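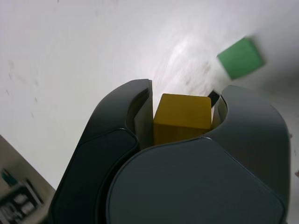
Stanach two-finger gripper: frequently asked questions

What comes in the box?
The gripper, a flange adapter, one cable, a spare pair of finger pads and the screws for both. The power supply is ordered separately because the plug differs by country. The Sullside bench kit adds a set of wooden cubes for setting up and testing.

Which arms does it fit?
Any arm with the standard bolt pattern given on the data sheet. For the Voß arms, order the short adapter. The long one fouls the wrist cover when the last joint turns past its halfway point.

Does it come with a camera?
No. There is a threaded mounting point on the back of the palm housing. Brackets are listed under Accessories.

How should the fingers meet the part?
The flat inner pads should bear on two opposite, parallel faces. With a cube, bring the gripper down square to the sides and close on the left and right faces. If the cube turns as the fingers close, the approach angle is wrong. Correct the angle before raising the force.

What grip force should I start with?
Setting 2. It is enough for the wooden cubes and will not mark them. The scale runs to 14. Settings above 9 are locked until the safety form in the manual has been filled in and the code entered.

Can it pick up round parts?
Yes, with the grooved pads. The flat pads will hold some round parts at low speed, but we do not support this use.

How often do the pads need changing?
Check them every 1,000 cycles and replace them when the surface looks polished or the edge has lifted. Always change both together.

The gripper reports fault 17. What does it mean?
The fingers reached the end of their travel without meeting a part. Check the part position first, then the part width in the job file. Clear the fault from the menu; there is no need to switch off.

How do I clean it?
Wipe the housing and fingers with a damp cloth. Do not use solvent on the pads. Keep compressed air away from the seam around the palm plate.

Where are repairs done?
At our Wusasthorpe workshop. Ask for a returns number before posting anything, and remove the adapter first. The workshop is closed for stocktaking in February, and units received then are booked in when it reopens.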